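4.2 Positioning the desk and routing cables

Carry out this section after the frame has been assembled and before any equipment is placed on the Sirkham desk.

1. Clear the floor where the desk is to stand. Remove rugs and lay any loose cables to one side.

2. Lift the desk into position with one person at each end. Do not drag it by the tabletop or the lower crossbar.

3. Check that all feet touch the floor. Turn the levelling feet by hand until the desk no longer rocks.

4. Place the monitors side by side towards the rear of the tabletop. Place the keyboard along the front edge.

5. Connect the mains cable last. Leave enough slack for the desk to reach its highest setting. 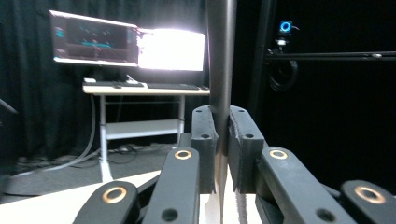
Fig. 11. Desk with two monitors and keyboard. Cable on floor, not yet routed.

6. Gather the slack and fix the cable to the inside of one leg with the ties supplied. Keep it clear of the crossbar.

CAUTION: A cable lying across the floor is a trip hazard. Do not leave the room in use until step 6 is complete.

Note: The Dalgate cable tray (part 458) is supplied separately and has its own instruction sheet.

4.3 Care of wooden tabletops

This section applies to the Nkuna side table and to other tables in the range with a wooden top. Grain and colour vary from one top to the next, and swirls or wavy streaks in the surface are not a fault.

1. Dust with a dry cloth, following the direction of the grain.

2. Remove marks with a damp cloth and dry the surface at once. Do not use cream cleaners or scouring pads.

3. Put a woven placemat under cups, plant pots and anything with a hard base. Lift objects off the mat — do not slide them across the wood.
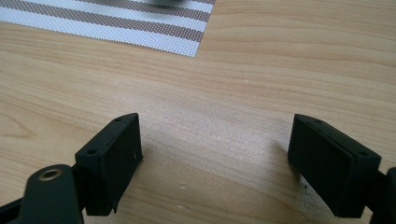 Nandi Gumede

4. Shake out placemats weekly. Grit caught in the weave will scratch the finish.

5. Move placemats from time to time so that the top ages evenly in daylight.

CAUTION: Do not place hot pans directly on the wood, or on a placemat without a heat-resistant stand.

For replacement feet and ties, quote part 634. Revised 11/22/25.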